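4주차 강의 노트: 시연 데이터 수집
담당: Purificación Cantero

1. 수집 단위
시연 한 번을 에피소드 하나로 저장한다. 시작과 끝에서 그리퍼를 완전히 벌린 상태로 잠시 멈춘다. 멈춤 구간이 없으면 자동 분할이 실패하므로 손으로 잘라야 한다.

2. 손에 드는 그리퍼
로봇 팔을 원격 조종하는 대신 사람이 그리퍼를 직접 들고 작업한다. 학습에 쓰는 값은 손목 시점의 영상, 그리퍼의 자세, 두 손가락 사이의 벌어진 폭이다. 양손 작업에서는 그리퍼 2대의 시각을 먼저 맞춘다. 시각이 어긋난 에피소드는 Rotuton에 올리지 않는다.

3. 천으로 된 물건
천은 잡는 위치에 따라 모양이 달라진다. 같은 물건이라도 놓는 방향과 접힌 정도를 매번 바꾼다. 솔기나 테두리처럼 두께가 있는 곳을 잡은 시연과 평평한 면을 잡은 시연을 모두 남긴다. 무늬 있는 식탁보를 깐 탁자에서도 수집한다. 단색 배경에서만 모은 Maurya 1차분은 배경이 바뀌자 성공률이 크게 떨어졌다.

4. 분량
조별로 12개 배치를 정하고 전체 800 에피소드를 채운다. 2월 수집분에서는 74개를 버렸다. 대부분 빠른 손동작으로 영상이 흐려진 경우였다. 놓쳤다가 다시 잡은 시연은 버리지 말고 '재시도' 표시를 붙인다.

5. 과제
조별 배치표를 다음 수업 전까지 제출한다. 배치표에는 물건의 종류, 초기 방향, 주변에 둔 물건을 적는다.
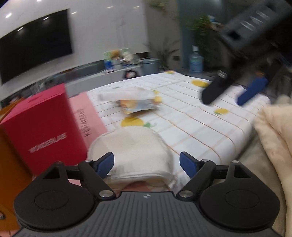
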